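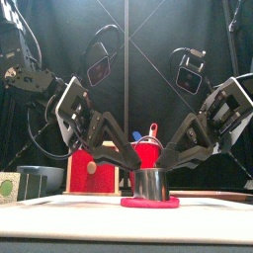
Why is a metal cup like a mirror?

Have you ever looked at yourself in a shiny metal cup? I do it nearly every morning. My nose goes enormous, my ears vanish, and the kitchen window behind me turns into a long thin stripe. It makes me laugh even when I'm half asleep and haven't had any toast yet.

So I thought this month we'd talk about shiny cups. Why do they shine? Why do they make your face go funny? And what has a coaster got to do with it? (Not much, but I like coasters, so they're getting a bit at the end.)

Let's start with light

Light travels in straight lines until it bumps into something. When it bumps into a thing, it can do a few different jobs. It can go through, like it does with a window. It can get soaked up, which mostly happens with black things. Or it can bounce off.

When light bounces off something and lands in your eye, you see that something. That's all seeing is! Light bouncing about and some of it ending up in your eyes.

Now imagine you've got a bouncy ball and you throw it at a smooth playground wall. You can guess where it will go. Throw it at a pile of rocks instead and it could shoot off anywhere. Light does the same. A rough surface sends it off in all directions, and it gets muddled up. A very smooth surface sends it off neatly, so the light arrives at your eye in the same order it set out. When the order is kept, you see a picture, and we call that a reflection.

Paper feels smooth, but under a microscope it's a great tangle of bits, a bit like a haystack. You'll never see your face in a sheet of paper. Polished metal is much, much smoother than that.

What about the dark stripes?

Look closely at a polished metal cup, the straight-sided sort shaped like a short tin. You'll see bands running up and down it, some bright and some dark. For years I thought these were painted on, or that my cup had gone mucky, and I used to scrub at them with the washing-up sponge. I felt very silly when I found out.

The bands are the room! The bright ones are windows, lamps and pale walls. The dark ones are whatever dark things are nearby, perhaps a cupboard or your own jumper. If you put your cup on a white table, some of the white gets in as well. Move the cup into another room and the stripes will be different, even though it's the same cup.

They're squashed into thin stripes because the cup is round. A flat mirror shows you only what's in front of it. A curved one shows you what's in front and a good deal of what's at the sides too, and it has to squeeze it all in somehow. The cup curves from side to side, so things get squeezed from side to side. It doesn't curve from top to bottom, so things stay tall. That's why I look like a runner bean in mine.

Shiny but not silvery

Red glossy cups are shiny too. But if you look in one, you can't see your face nearly so well. You'll probably find a bright white patch where the light catches it, and maybe a dim shape of the window, and the rest is just red.

White light is a mixture of all the colours. A red cup keeps most of the other colours for itself and sends the red back out. Only a little of the light skims straight off the glossy top layer, and that's the bit that makes the white patch. A silver-coloured metal sends nearly all the colours back, so it doesn't have much colour of its own. It borrows from its neighbours. Stand it next to a red cup and it may well get a red streak down its side.

Somebody had to polish it

When I was little we lived in a town called Iltby, and there was a small museum up the hill at Gedusgate with a cupboard full of old metal cups. The oldest one was from 1833. It had a dent in it and it was my favourite thing in the building.

The lady who looked after them was called Yi-chun Cheng, and she let me help polish one. You rub the metal with something ever so slightly gritty, and it wears down the tiny bumps. Then you use something finer, then something finer still. I rubbed for 16 minutes by the museum clock and my arm nearly fell off. First I could see a smudge where my face was, then the smudge had two eyes, and by the end I could see that I needed a haircut.

Try it yourself

You'll need a shiny metal cup, a red cup or mug, a sheet of white paper and a few coloured pencils. If you haven't got a metal cup, the back of a big spoon will do.

Put the metal cup on the paper near a window. Find the window in it. It'll be skinnier than you expect.

Hold a pencil upright next to the cup and slowly move it round to the side. Keep looking at the reflection. How far round can you go before it disappears?

Now lay the pencil down flat so that it points at the cup. What happens to it?

Stand the red cup close by and look for red in the metal one. Slide it away a bit at a time. The red patch will get thinner and thinner.

Last of all, breathe on the metal cup. Your breath is full of water you can't see, and it makes hundreds of tiny drops on the cold metal. The smooth surface isn't smooth any more, so your face goes foggy. Wait a moment and it comes back.

My dog Peng joined in when I tested this. He barked at the cup, then he licked it, so I had to wash it and start again.

The bit about coasters

A coaster is a small flat mat that goes under a cup. Lots of them are round, and usually a bit wider than the cup, so any drips running down the side land on the mat and not on your table. A soft or rubbery one also stops a metal cup from clanking, and from skidding if you knock it with your elbow.

Here's something to look for. Stand a shiny cup on a pink or red coaster, get your eyes down low, and look at the very bottom of the cup. Is there a rim of pink in the metal? Try a different coloured coaster and see if it changes.

If you draw what you see in your cup, do send it in. Evie in Tirnolstead drew her whole family in one, all as thin as spaghetti, and it's up on my wall now.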